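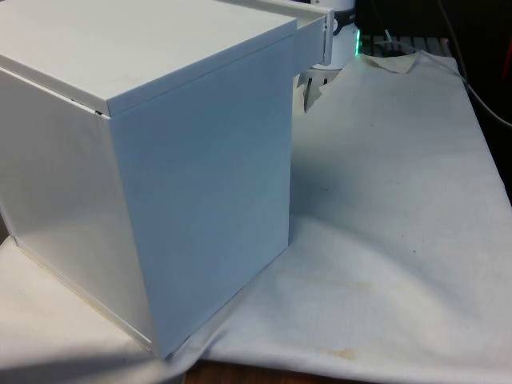

2021-08-27
By the Larkside press desk

LARKSIDE TO OFFER AREL STORAGE BOX IN WHITE FROM NOVEMBER

Larkside, the home goods firm, today announced the Arel, a plain white lidded box for tabletops, shelves and spare corners. Orders open now. Shipping starts in November.

First run is 3,000 boxes. Made for us by Purum, finished and packed at our Kwan Street unit. White only for now - other colors if poeple ask for them.

The Arel has smooth flat sides, no printing, no logo on the front. The lid is a separate panel and lifts right off. Meant for the stuff that ends up on the table: chargers, mail, craft supplies, table linens between dinners. Wipe with a damp cloth. No bleach please. 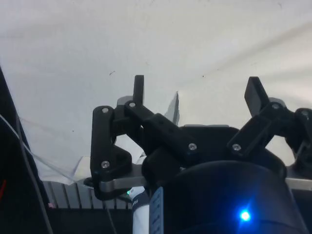
We had 201 households on the trial list and 177 sent back the form. Most asked for the same two things - a flatter lid, and a finish that looks OK next to a white tablecloth. Both changes are in. A few wanted handles. Not this time, handles add to the shipping size and the price.

Each box carries a 5 year guarantee on the body and lid. Replacement lids will be sold seperately, same date as the box.

Stores wanting stock for the holidays should get orders in early. Minimum order is 5 boxes, mixed deliveries with other Larkside items are fine. Price list and care sheet on request from the press desk, weekdays. Samples go out in the order requests come in.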